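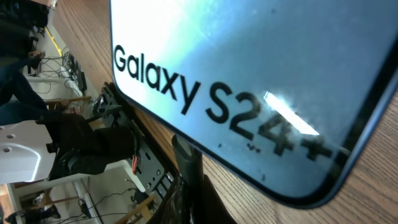

What does Stilby do?

We rent out small robot arms to shops and workshops that handle a lot of little things by hand, and we teach the arms the job at your own table before we leave them with you. The kit is called the Huvbridge, and it comes with an arm, a gripper, a camera that sits at the wrist, the software and a person from our team for the first few days.

I'm Nandini Mudaliar and I started Stilby, so I get to write this page. Ekua told me to keep it short and I'm going to try!

How it got going

I used to run the returns desk for an online store that sold phones, chargers, headphones, all that stuff. Every day a pile of parcels came in and we opened them, checked what was in the box, put the cables with the cables and the earbuds with the earbuds, and printed a label. I liked the people and I did not love the work, and by the afternoon my wrists were sore. I looked into getting a robot for it and the quotes made me laugh out loud. They were all for big machines with a fence around them, made for places that do one single thing all year long. We had a desk and two folding tables.

So I called Raghavendra Gowda, who I'd been at school with and who was fixing packing machines at the time, and asked him why it had to be that way. He talked for an hour and a half. On 7 August 2021 we signed a lease on a room in Wanley over a tile store, bought a used arm, and spent the rest of that summer finding out how hard it is to pick up a charging cable.

Cables are awful, by the way. A box has corners and it stays where you put it. A cable bends, it rolls, it slides flat against the table so there's nothing to get hold of, and then when you do lift it the loose end swings and catches on whatever's next to it. Most of what we know about grippers we learned from cables, and if you come in for a demo we'll almost certainly show you one.

What you get

The Huvbridge clamps to a table you already own. It needs a flat top, one wall outlet and enough space around it that your elbows aren't in its way. It works slowly compared with the robots you see in car ads, and we keep it that way on purpose, as people are going to be sitting near it. The arm is one we buy in. The fingers are ours. We call them the Nair fingers and there are 2 sets in the kit: a smooth pair for cartons and flat packs, and a grippy pair for thin or slippery things. They swap with a thumb screw, and you can do it while your coffee's brewing.

Then there's the teaching, and I think that's the bit people are really paying for. We don't write a program for your job in our office and mail it over. Tharun Naidu or Ekua Wumbei comes to you, sets the arm up, and moves it through the job by hand controls over and over while the wrist camera records. We ask for 100 good runs of each task before we train anything. Some tasks need a lot more than that – sorting mixed cables took us 400 – and we'll tell you before you sign if we think yours is one of those.

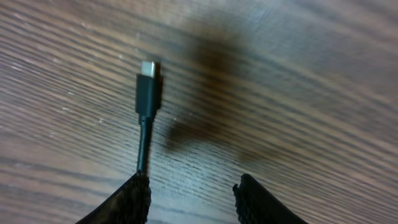
After the recording comes the training, and that happens overnight on our machines in Wanley. The next morning we load it up and watch. The first morning is usually a bit of a letdown, I'll be straight with you. The arm will do the easy ones well and then hover over something it ought to know, like a person who's walked into the kitchen and forgotten why. Tharun writes down every miss, records more runs of just those, and we go again. By the end of the visit you and your staff are the ones starting and stopping it, and Tharun is mostly drinking your tea.

What it's good at, and what it isn't

Good jobs for it: picking small boxed goods off a table and putting them in a tray, laying out the parts of a kit in the same order each time, moving cables and adapters into bins, turning a box over so a scanner can read it. Things a person could do with one hand and while thinking about dinner.

Bad jobs: anything heavy, anything sharp, anything alive, and anything wrapped in that thin clingy plastic (we've tried, we keep trying, Raghavendra has opinions). It also can't open a sealed parcel. I get asked this every week and I wish I had a better answer, seeing that parcels are what got me started. You need two hands to do it properly and the Huvbridge has one. There's a two-arm version on the bench and I'm not going to give you a date for it, because I gave people a date for the Nair fingers and I'm still hearing about it.

It does get confused by light, too. If your table is under a bright lamp, shiny packaging throws back a white patch and the printing under it can vanish from the camera's point of view. We bring a clip-on shade, and Ekua will move your lamp without asking. Let her!

Who we are

There are five of us. I do sales, the phone, the van bookings and this website. Raghavendra does the hardware and is the one who picks up when something makes a noise. Tharun and Ekua do the visits and the training, and they split the country between them more or less by who has family where. Lavanya Varghese joined us last, in July, and she writes the software you'll see on the tablet. If a button used to be in a silly place and now it isn't, that was Lavanya. She'd like me to mention that the dark mode is hers as well.

We have 44 kits out with customers right now. Most are in stores and repair shops, a few are in schools, and one is with a man who sorts model train parts and sends us very long emails, which we enjoy.

Renting, and why we don't sell

You pay by the month and you can stop with one month's notice. I went back and forth on this for ages. Selling would be simpler for us, and people do ask. But a kit like this keeps changing – new fingers, new software, a better camera mount – and I didn't want anyone stuck with an old one in a closet. If you rent and we improve a part, you get the part in the mail with a little card showing how it goes on. If the arm breaks we swap it. If you break the arm we also swap it, and Raghavendra sighs.

Retraining for a new task is a separate visit and costs extra. The first visit is in the setup fee, along with travel if you're within a day's drive of Wanley. Farther than that, we'll work out a fair number with you over the phone.

The recordings from your table are yours. We use them to train your arm, and if we'd like to use them for anything beyond that we ask first and you're welcome to say no. People on camera are asked too, even if it's only their hands.

Coming to see it

You can visit the workshop any weekday afternoon, as long as you let us know you're on your way so someone can clear a chair. Bring a bag of whatever you want handled, the more annoying the better, and we'll put it on the table and have a go while you're standing there. Parking is behind the tile store, use the spaces with the blue line. The stairs are steep, so if that's a problem call ahead and we'll set up a kit on the ground floor for you.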